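Chapter 4
Collecting Demonstrations

4.1 Introduction

A policy trained by imitation can be no better informed than the examples it is given. Chapter 3 treated the learner as a function fitted to pairs of observations and actions and assumed that the pairs were already on disk. This chapter drops that assumption. It covers how the pairs are produced, what is stored with each one, and how to decide whether a recorded attempt should be kept.

The term demonstration is used here for one complete attempt at a task, from reset to termination. An episode is the stored form of a demonstration: a sequence of time steps, each holding one observation and the action commanded at that step, together with a header. A dataset is a set of episodes that share an observation format and an action format. Episodes that differ in either format can be stored in the same directory, but they do not form a dataset in this sense until one has been converted to match the other.

Most of the examples in this chapter come from the Teltwood block tasks, a group of simulated exercises in which rigid blocks are moved on or near flat surfaces. The tasks are simple enough that a student can collect a usable set in an afternoon, and they contain most of the difficulties found in larger collections. The reference set supplied with this book contains 3381 episodes. It was assembled by Marina Stamatopoulos and Urmas Priedītis using the Vanags recorder, whose file layout is described in Section 4.4.

4.2 What the Learner Receives

It is useful to separate three things that are often confused: the state of the simulator, the observation given to the learner, and the view given to the operator.

The state is complete. It includes the pose and velocity of every body, whether or not any camera can see it. The observation is partial. In the Teltwood tasks it consists of a color image and a short vector of joint readings. The operator's view may be the same as the observation or may be richer, for example a second window with a wider angle.

When the operator sees more than the learner, the demonstrations can contain actions that the learner has no means of predicting. Suppose that a block is hidden behind another in the camera image but is plain in the operator's second window. The operator steers around it. In the stored episode the detour follows from nothing in the image. A learner fitted to many such episodes will tend to average the detour with the direct path and may follow neither one.
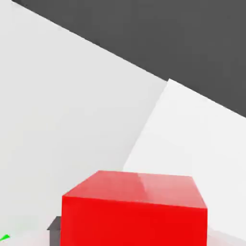
Figure 4.1. A rendered view of a block scene. The red cube extends past the lower border, and only a sliver of the dark gray object to its left is visible.

Figure 4.1 shows how little a single image may settle. The base of the cube is out of view, so its contact with any support cannot be read from the picture. The extent of the dark gray object is likewise undetermined. The small green shape at the lower left is clipped to such a degree that its owner cannot be named. A learner that receives this image alone must act under all of these uncertainties. If the operator had access to the full state, the resulting action label may reflect knowledge that the image does not carry.

Two remedies are in common use. The first is to restrict the operator to the learner's observation. This makes the task harder to demonstrate and usually raises the number of failed attempts, but the actions that remain can be explained by the inputs. The second is to enlarge the observation, by adding a camera or by supplying several past images in place of one. Past images help when an object was visible earlier in the episode. They do not help when it was never visible at all.

4.3 Coverage

The second concern of this chapter is the range of situations that a dataset contains. Initial conditions should be drawn from a stated distribution and the draw should be recorded in the episode header. Operators left to place objects by hand favor convenient positions, and the resulting gaps are difficult to detect later.

In the reference set each task has 48 initial layouts. Every layout was demonstrated by more than one operator, which allows variation due to the layout to be separated from variation due to personal style. Colors and lighting were held fixed. The set is therefore unsuitable for studying robustness to appearance, and Exercise 5 asks the reader to extend it for that purpose.

Coverage also applies within an episode. A skilled operator rarely drifts far from the intended path, and a learner trained only on skilled attempts has no examples of recovery. Section 4.6 describes a procedure in which small disturbances are added to the commanded action while the operator's uncorrupted command is stored as the label.

4.4 Recording and Timing

Each time step must pair an image with the action chosen in response to it. This requirement is easily violated. Rendering, display and human reaction all introduce delay, and the action logged at a given step is normally a response to an image several steps older. The recorder stores a time stamp for every image and every command separately. Alignment is carried out afterward, so that a different offset can be tried without repeating the collection.

The header of a Vanags episode holds the task name, the layout index, the random seed, the operator code, the simulator version and the outcome. The outcome is entered by an automatic test on the final state and may be overridden by the operator, in which case both values are kept.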